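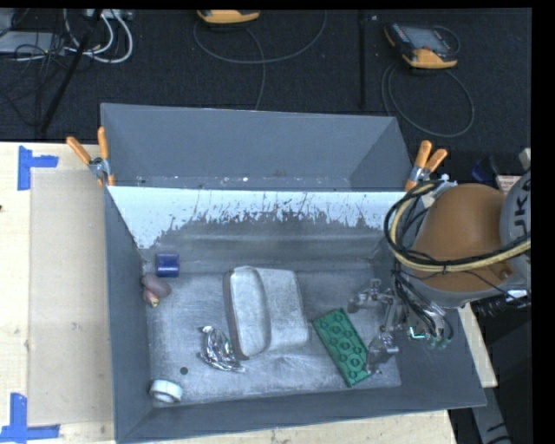 By Bezawit Lencho, student life reporter

Demyd Fedoruk has spent most of this semester trying to empty a gray bin.

He is one of 13 students in the Tuesday robotics course at Lanen, and his group's project is bin picking: the arm reaches in, takes one item, moves it out and goes back for another. The green block with the studs is the group's favorite.

"It has flat sides and the gripper likes flat sides," Fedoruk said. "The crumpled silver stuff has a different shape every time you touch it."

In November the group ran 36 picks in one afternoon. Five went wrong, three of them on the white roll.

"It was in a corner every time," said his teammate Yeshi Endale, who wrote most of the grasp code. "We had never tested corners — we always dropped things in the middle."

Course instructor Yara Geagea does not let groups choose only easy items. Fedoruk said he complained about that at first.

The group shows its work to the other teams next month. Endale wants to fix the corners before then.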